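Zilton Challenge: questions from families

We get plenty of lovely emails about the school science competition every autumn, so I've gathered up the ones that come round most often. Do write if yours is missing — I like hearing from you all. Imani Baptiste, Plerthorpe School

Who can enter?
Anyone in Years 7 to 9, and they needn't be top of the class in science. Teams have 3 pupils, and if your child hasn't got a team yet we'll happily help them find one.
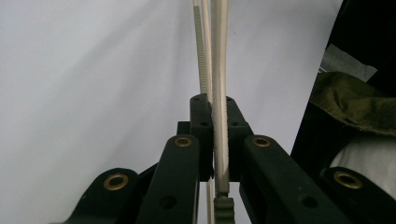

Pale strips held between the two fingers of a gripper

How much time does it take?
We meet after school on Tuesdays until the regional round in June. Most teams do a little at home as well, usually in a great rush near the end (I've given up telling them to start early!).

What does it cost?
Nothing at all for the regional round. If a team goes through to the final at Fomulholm there is a coach fare to find, and the school office can help with that quite privately, so please don't let it put anyone off.
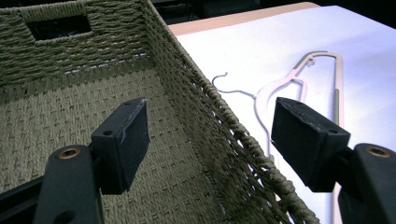 Page last changed: 10/29/21

How is the work marked?
Each team hands in a written report and then has a chat with two judges. There are 80 marks for the report and the rest for the talk, and the judges really are very kind to nervous speakers.

Can parents help?
Yes, with lifts, snacks and listening to the talk for the umpteenth time. The ideas and the writing must be the pupils' own, though, and every team signs a form to say so.

Where do I send the entry form?
Hand it in at the Seyoum Building reception, or give it to your child's form tutor.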